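May 24, 2023

Up early, first one in. Turned the heaters off in the back bay, they had been on all night again. The Conbridge order still hasn't come, so no new pads for the fingers. I wrapped them again myself before coffee. White over the tips, pressed down by hand. It creases whatever I do. The left one took me two tries.

Malte Voß wants 200 good episodes of the cream panel before the end of the month. We had 32 this morning. Most of what we recorded in the first week had to be thrown out because the wrist camera clock had drifted against the joint log, and that was my fault for not checking it. I have now written the check on a card and taped it to the monitor.

Morning was teaching by hand. Gravity compensation on, one hand at the wrist, one on the forearm, and walk the arm down to the seam. It is easy to make a path this way and hard to make a nice one. I push too much with the forearm hand and the elbow swings out. When I played the first path back it had a small wobble in the middle that I did not remember making. Carola Stüber watched the second playback and said I breathe out when I let go and the arm goes down with me. I tried holding my breath, which made it worse. Then I just went slower.

The other trouble with hand teaching is that I get in the way of the cameras. My sleeve is in half of the overhead video. The wrist camera is fine, it sees only fingers and panel. The Aseck people want the overhead view too, so the hand-taught ones can't all be used.

Lunch at the desk. Rye bread and the last of the soup. Called the dentist, they can't take me until January, which I thought was a mistake, but she said it twice.

Afternoon was remote. We have the Tanabe leader arm on the bench now, the small one with the trigger, and I sit with my back half turned to the robot and work from the screen. I did not like it last week. Today it went better. I set the scale down so that a big move of mine is a small move of the arm, and that is a lot kinder near the seam. The fingers are bulky with the wrapping on and I used to aim with the right one only, as it looks bigger on the screen. Now I bring them together first and aim with the dark line between the two. Put that line under the channel and then go up. If I get lost I open the fingers, back off and start over.

No force on the trigger, so I can't feel the panel. Carola says listen for the motor. I can't hear it over the compressor. I watch the white tips for a crease that moves, and if one does I'm touching. That works on the left finger. The right one is so puckered at the top that I can't tell.

The glare on the glossy part comes and goes with the bay door. I asked if we should hang something over the lamp and Malte said no, leave it in, the policy will have to live with a lamp at Paltden as well. Fine with me. I did move my chair, though, to get the window off my own screen.

Episode 1239 on the counter was the first one today I would show to somebody. The counter includes all the junk from before so the number means nothing. Smooth down, short pause, up along the line, no correction. I did 5 more after it trying to get the same thing again and got it once. The others I kept anyway. Malte says corrections are useful, that if every demonstration is perfect the robot never sees how to get back from a bad place. I believe him, but it feels odd to save my mistakes with a name and a file.

Shoulder is stiff on the right. The bench is too high for the leader arm, or the chair is too low. Ask for the other chair tomorrow. Also: new roll for the fingers, copy the logs before cleaning up, bring back Carola's screwdriver.

Home by seven. Put a note in the shared log asking which mode we should use for the rest of the panel, and attached a view from the wrist with the tips lined up.
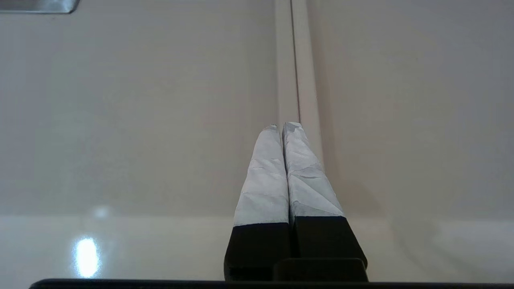 Carola Stüber: I'd go remote for everything close to the seam and keep hand teaching for the long approach, where the elbow matters more than the tips. Could you write down the scale you used today? I had mine higher and kept overshooting. And yes, please, the screwdriver.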